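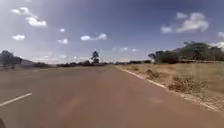 Sealed Shoulders and Edge Lines: Notes After a Season on the Plandik Road

Posted Thursday, October 31, 2024

I have been driving the Plandik road to work since spring, and I have a habit of looking at pavement. This post collects what I know about how a rural road of this kind is put together and how it wears. Most of it comes from eleven years in a county road office, and the rest from asking people who still work in one.

Color first. Readers ask why some rural asphalt looks red or brown when the road in front of their house is gray. Fresh asphalt is black because the binder coats everything. Traffic and sunlight take the binder off the exposed faces of the stone, and after a few summers you are looking mostly at rock. If the quarry is cutting something with iron in it, the road goes reddish. If the quarry is limestone, the road goes pale. Angus Kerslake, who bought aggregate for our district for a long time, could name the pit from the color of the shoulder.

A brown road with a gray cast to it can have more than one cause. Dust blown off a dry verge will do it. So will a chip seal where the stone came from two sources. You cannot settle the question from the driver's seat, and I have stopped trying.

Next, patches and bands. A worn surface rarely has one even tone. Tires polish the stone in the wheel paths, while the strip between them collects oil and grit. A lighter or darker band running lengthwise can mean polishing, a longitudinal joint between two passes of the paver, or an old repair that has weathered at a different rate. The texture can still be smooth to drive on. Smoothness and texture are separate measurements, taken with separate equipment, and a road may score well on one and badly on the other.

Joints deserve more attention than they get. When the second lane is paved against the first, the edge of the first has already cooled and does not compact as well. Water finds that edge. On the Plandik road the joint was sealed in November of the year it was laid, which was late for the work. The sealant has pulled away in a few short lengths near the Felta turnoff. I reported them through the county form and got a ticket number back.

Lane markings. On a US road, white dashes separate lanes going the same direction and yellow separates opposing traffic. Many other countries use white for both. Kylie Henare, who learned to drive in New Zealand, told me she spent her first month here reading every yellow line as a warning. The solid white line at the right is the edge line. It marks the limit of the traveled way, and on an unlit road it is the line most drivers steer by when headlights are coming at them.

Paint is the cheap option and thermoplastic is the durable one. Both get glass beads dropped into the surface while it is still soft, and the beads send headlight beams back toward the driver. When the beads are gone the line may look perfectly white at noon and disappear at night. If you want to judge the markings on your own road, go after dark. A daytime look tells you about coverage and very little else.

The verge is where I disagree with most of my former colleagues. They see a mowing schedule. I see the drainage system. Water has to leave the pavement, cross the edge, and keep going. When grass and silt build up higher than the asphalt, the water stops at the edge line and soaks in under it. The fix is to cut the verge back down so it falls away from the road. On ground that rises from the edge, you need a shallow ditch first, and the ditch has to go somewhere.

Dry grass brings its own problem. A dragging trailer chain can start a fire in it. Our standard was to mow a strip before the season turned and to do the work early in the morning. Low shrubs were left alone if they stood clear of the sight lines, since the roots hold the soil. Rangi Ruddock ran the mower crew for 17 seasons and kept a list of the clumps he wanted left standing. The list was two pages and nobody else could read it.

Trees are a matter of distance. A mature trunk near the traveled way is a fixed object, and a fixed object is what a car hits after it leaves the road. A belt of trees set well back, past the grass, does no harm and cuts the crosswind.

A few replies to mail. Doaa Abdel Rahman asked whether an edge line can be put on a road with no paved shoulder. Yes, and it often is. The line then sits a few inches inside the edge of the asphalt, and if the edge is breaking up, the line goes with it. Natalie Clegg asked how far apart to take cross-slope readings on a private lane. I used 200 feet on straights and closer on curves. A four-foot level and a tape will do the job.

I still owe a post on culverts. The one under the Diekmann driveway is half full of gravel, and I would like to look at it after a proper rain before I write anything.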